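Keeping a small library service open: an interview with Eliseo Varela

July 24, 2025

When Eliseo Varela took charge of the Gandness library service, its mobile route had been suspended for most of the winter and the branch at Gilau was opening on two mornings a week. He has since brought the route back and lengthened the hours at Gilau. He spoke to us as part of our summer series on public services in rural districts.

Mr Varela began his career as a schools librarian and still talks about the work in terms of who comes through the door. "People ask me for the number of loans, and I can give it to them," he said. "Last year the Gilau branch lent 1,929 large-print books. What I would sooner discuss is how many of those went to people who had never borrowed from us before March, when we changed the opening hours."

The new hours were chosen after a survey of households in the district. Of the 355 replies received, most came from residents who worked during the day and wished to visit in the early evening. The branch now closes at seven on three days of the week, and the Saturday session has been kept.

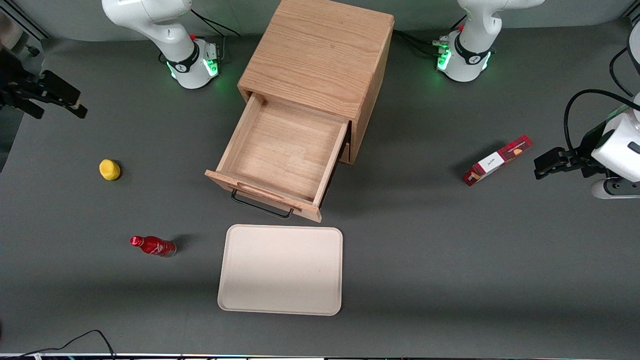 Photo: Gandness Library Service

The mobile library presented a different difficulty. The former timetable had 19 stops, several of them within a short walk of one another, while the hamlets beyond Sperling had no stop at all. Mr Varela removed four and added three, which leaves 18 on the current route.

"Every stop that is withdrawn belongs to someone," he said. "We wrote to each registered borrower at the four places concerned and offered a home delivery. Some accepted, some were cross with us, and one gentleman wrote back with a very good map of the lane he thought we should be using. He was right about the lane."

Asked about the catalogue, he was more guarded. The service moved its records to a system called Ukell in the spring, and staff spent several weeks correcting entries by hand. Older local history pamphlets, many without a named author, had been filed under the title of the series or the name of the printer – and in a few cases under both.

"It was slow work and I would not wish to present it as anything else," Mr Varela said. "The pamphlets are the part of the collection that exists nowhere but here. If a reader in Sperling wants the history of the mill, we ought to be able to find it while she is still standing at the desk."

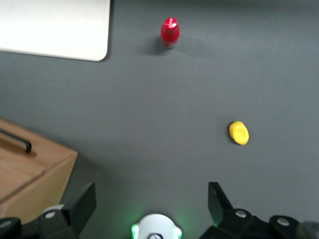
He hopes that the next stage will be a reading room for the pamphlets at Gilau, with a table large enough for the parish maps. Funding has been sought but not yet confirmed, and he declined to give an opening date.

On staffing, he noted that two posts had been filled this year after a long vacancy. Both new assistants divide their week between the branch and the mobile route, an arrangement he intends to keep. "A person who has only worked at the counter does not know what the roads are like in January," he said. "It alters what you promise people."

The revised timetable for the mobile library is available from the Gilau branch and at each stop. Residents who are unable to reach a stop may ask for the home delivery form at the same desk.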